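Filed under: Kitchen & Table > Wood Surfaces > Routine Care

Cleaning a butcher-block table between oilings

These steps apply to light wood tops with an oil finish. Lacquered tops need only soap and water.

Move cups and tumblers to the back of the table first. Leave the working half clear.

Mix 22 ml of plain dish soap into 2000 ml of warm water. Dip a soft cloth and wring it hard - it should not drip when held by a corner. Wipe with the grain, in full-length strokes, then go over the same area with a second cloth and clean water. Dry at once.

For ring marks, fold the cloth into a small pad, add a little baking soda paste and rub with the grain for up to 64 seconds. Wipe off and dry. Marks that remain need light sanding, covered on the oiling page.

Shift the cups forward and repeat at the back. Plastic cups trap water under the base, so wipe the bottoms before putting them back.
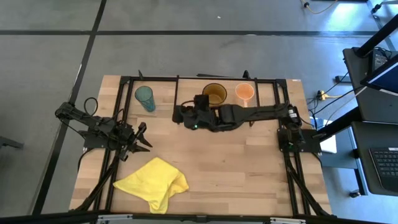

Rinse the cloth after each table and hang it up to dry. A cloth left bunched on oiled wood holds moisture against the surface and can leave a dull patch. Wait until the top is fully dry before applying oil.

Marcela Baláž, revised May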